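October, laundry again

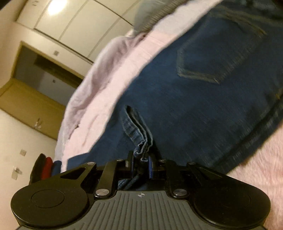
Jeans on the pink blanket, gripper on the denim.

Juraj Pešek wrote this morning to ask if machines can do the folding yet. I told him towels, maybe! Jeans are another story - all those thick seams, and the legs go wherever they like. He still thinks I'll have something from Totitz doing the whole basket by the time I'm 50, and I said I'd settle for socks in pairs. A T-shirt takes me 2 seconds and I don't even look up from the radio. Must ask him about the Gomlow demo. Still have the sheets to do.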